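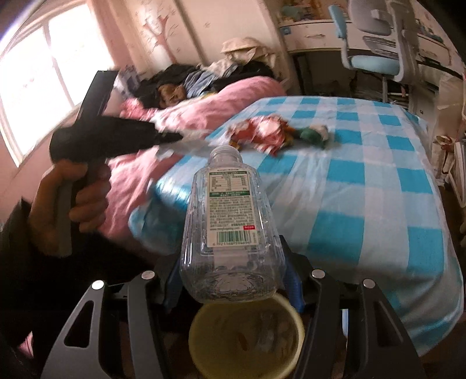 The Ravlow Home Handling Project is a student robotics project run by the engineering club at Nivov Technical College. Its members record everyday household tasks with hand-held grippers and use the recordings to train a robot arm to repeat them. The project grew out of a February workshop on low-cost grippers and was approved as a club activity on October 20, 2022. It is supervised by Kilian Strebel, who teaches mechanics and control at the college.

Background

The club had previously built wheeled robots for line-following contests. Members who wanted to work on handling objects found that the college's single robot arm was booked by degree courses for most of the teaching year. Strebel proposed collecting the training material by hand, away from the arm, and using the arm only for testing. The name Ravlow comes from the street where the club first met.

Equipment

The hand-held gripper used in the project is called the Wista. Its fingers are driven by a linkage and close in parallel, and soft pads on the inner faces improve the hold on smooth or thin objects. A camera mounted on the tool records the fingers and whatever is in front of them. The tools can be used singly or in pairs, one in each hand.

Earlier versions of the Wista had bare plastic fingers. These dropped smooth objects often, and the pads were added in the second version. The third version has a stiffer linkage, which reduced the sideways play at the fingertips. Drawings for all three versions are kept in the club's archive, together with the parts lists.

Recording

Most recording takes place in ordinary rooms. The project rules ask members to leave a room's furniture and belongings as they are, so that the robot is not trained only on tidy backgrounds. Bedrooms, kitchens and shared living rooms have all been used.

A recording session covers up to 16 short tasks. Typical ones are picking up an object, moving it to a marked place, putting it in a container, or passing it from one gripper to the other. Objects are chosen from a list that includes rigid items, such as bottles and boxes, and soft or irregular ones, such as cloth, paper and vegetables. 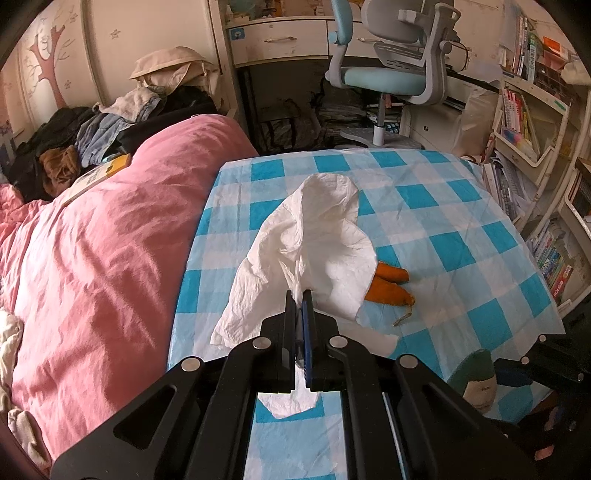

A crumpled white tissue held in the gripper, with two carrots on the checkered cloth

Thin materials are treated as a separate group. A tissue changes shape when it is gripped and may hide other objects lying near it, so members repeat these tasks more often than those with rigid objects. Clear plastic is also listed separately, as reflections can make its outline hard to find in the recordings.

After a session, a second member checks the recordings and discards any in which the fingers cannot be seen. The rest are trimmed and labeled with the task and the object. By the end of the first year the club had kept 600 recordings.

Testing

Tests are carried out on the college arm, fitted with the same fingers as the hand-held tool. In the first full test, the arm completed 61 percent of the pick-up tasks. Bottles and boxes gave the best results, while tissues and folded cloth gave the poorest. Tasks needing two grippers have not been tested, as the college has only one arm.

Membership and teaching

The project has nine members in a normal year. New members begin by assembling a Wista from printed and purchased parts, then record a practice session before joining regular work. Second-year students may submit their part of the project as coursework, provided that it includes a written report and a set of labeled recordings.

Related projects

A smaller project called Jang, started by former Ravlow members, uses the same fingers on a desktop arm for sorting stationery. The two groups share drawings but keep separate recordings.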